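From: Otis Whitfield
To: parts-and-boards list
Date: 25th April
Subject: Re: blue blocks and the white board

Vira,

sorry for the slow answer, been on the train to Olten and back. Quick replies below, will do a proper one when I've unpacked.

Vira Vakulenko wrote:
> Has anyone still got one of the white boards with the blue and white
> parts? Ours went out on loan in January and came back in a carrier bag,
> 3 pieces short and the knob rattling on its post. I've asked Skometti
> for spares but they only sell the full set, and I'm not paying for
> a full set. Also - what do people put under theirs? It slides all over
> our table.
>
> Vira

Yes we have one, and it's all there. Blue knob near the top, white tray further down, the blue block goes next to the tray. If yours rattles check the screw underneath first, ours needed a half turn and was fine after that. Don't glue it. Somebody glued the one at Obi's place and you can't get the knob off now for cleaning.

For the sliding, we tried a tea towel (useless, bunches up) and then that rubbery drawer liner, cut a bit smaller than the board so it doesnt show. Works well. We keep ours on the black table, partly becuase white on black is so much easier when you're hunting for a dropped piece, and the black curtain behind stops the glare off the window in the afternoon.

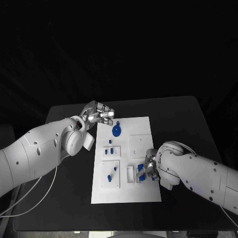 As for spares, don't bother with the full set. Vurell will do single blocks if you ring them and are patient, the part number for the tall blue one is 311 on my old list but do check, they may have renumbered. I paid 39 for a bag of odds and ends incl. postage, more than I wanted to but it had 2 blocks the right size and a spare tray. You can have the tray. One corner's scuffed, otherwise ok.

Storage - please, all, not a carrier bag. A shallow box with a lid, board flat at the bottom, small parts in a zip bag taped inside the lid. And write what's meant to be in there on the outside, so whoever borrows it next can check before they sign for it.

Vira, send me your address again, I've lost it. Can post the tray with the drawer liner offcuts if you want those too.

Otis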